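Grekness to change textile and small goods collection rules from April

Sep 26, 2022

Households in Grekness will be asked to separate small household goods from general waste under collection rules approved by the district council. The change takes effect in April and applies to all addresses served by the Stubbs transfer station, including flats with shared bin stores.

Under the present arrangement, kitchenware, small toys, hand tools and similar articles are accepted only at the Stubbs counter, which is open two days a week. Anything placed in a household bin goes with the residual load and is not sorted. The new rules create a separate stream, referred to in the council papers as "small durable goods", with a kerbside collection every second month.

The contract for the kerbside round and the sorting that follows has been awarded to Malico, which already handles paper and card for the district. The contract runs for seven years, with a break point at the halfway stage. The council did not publish the unsuccessful bids.

Small durable goods are defined in the papers by size and by content. An article qualifies if its longest side is no more than 50 centimetres and if it contains no battery, no mains lead and no liquid. Pots, pans, baking tins, cutlery, plastic storage boxes, wooden boards and hard toys are listed as accepted. Drinking glasses are accepted if wrapped. Mirrors, window glass and ceramics with sharp broken edges are not accepted and should continue to go to the counter. Soft toys are to be treated as textiles and placed in the textile sack.

The position on mixed articles is less clear. A saucepan with a plastic handle is to be treated as metal. A knife block with the knives left in it is to be refused. Lids should be collected with the vessel they belong to, tied or taped in place, and small articles should be put inside larger ones where they fit. The papers state that nested goods are easier to lift from the vehicle and less likely to be lost between the round and the sorting hall.

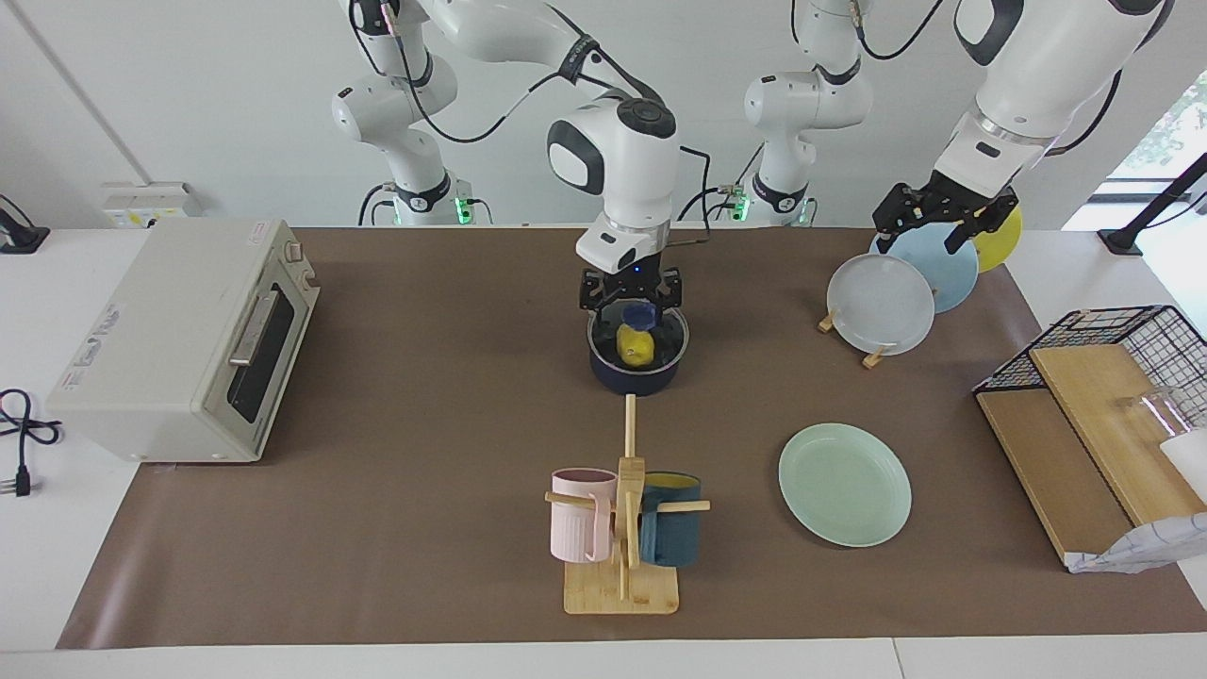
Carol Bramwell asked whether residents in upper-floor flats would be expected to carry a full container down to the kerb, and said the guidance as drafted assumed a front garden. The written answer from the council's waste section states that shared bin stores will be given one wheeled container for each stairwell, and that the container will be emptied on the same day as the kerbside round. Houses will receive a lidded crate. No charge will be made for the first crate.

A trial of the scheme was carried out earlier in the year in Skunovik, the residential area north of the railway. It covered 256 households over two collections. According to the summary attached to the council papers, metal cookware made up the largest share of the material by weight, followed by hard plastics. The summary gives no weights for individual collections, and it does not record how many of the households put out a crate on both occasions.

Contamination was recorded as the main difficulty. The articles most often rejected were battery toys, electric kettles and food containers that had not been emptied. The round in the trial used one vehicle with a crew of two, and rejected articles were left in the crate with a printed slip. The slip gave a reason code but no explanation in words. It is to be redrafted before April, and the codes will be dropped in favour of plain descriptions of the fault.

Fulvio Barbieri, for Malico, told the meeting that sorting would be done in two stages. Articles fit for further use are removed first and placed on shelving for the reuse shop, which occupies the east end of the Stubbs building. The remainder is divided into ferrous metal, other metal, hard plastic and wood. Non-stick pans are kept apart from other cookware because the coating has to be removed before the metal can be accepted for melting.

Cast iron is also kept apart - chiefly on account of its weight, which has damaged the side panels of the cages used for lighter goods. Enamelled cast iron will go with the plain. Mr Barbieri said the company had not yet decided whether copper-bottomed pans would be separated by hand or sold as mixed metal, and that the decision would depend on the quantity received in the first year.

The reuse shop will keep its present opening hours. Prices are set by shelf, with no individual labels, and this will continue. Articles unsold after two months will be returned to the material stream. Several members asked for a longer period for complete sets of cookware and for boxed games. The request was noted and will be considered when the shop's operating rules are reviewed.

There will be no change to the counter at Stubbs during the first year. Residents may continue to bring small goods there, including the types excluded from the kerbside round. Batteries must be removed and placed in the tube beside the entrance. Traders are not covered by the scheme and will need a separate agreement with the contractor. Market stalls and charity shops count as traders for this purpose, although charity shops may apply to the waste section for an exemption in writing.

Missed collections must be reported by the end of the next working day. A crate that was put out late, or that was too heavy for one person to lift, will not be treated as missed. The papers set no weight limit in figures, and the waste section has been asked to supply one before the crates are delivered. It has also been asked to confirm whether a crate may be stacked on top of a paper box where the pavement is narrow.

A leaflet with the list of accepted and refused goods will be sent to each address with the collection calendar. Replacement crates will be available from the Stubbs counter on proof of address. The calendar for Skunovik will be issued separately, as the round there is to keep the collection day used in the trial.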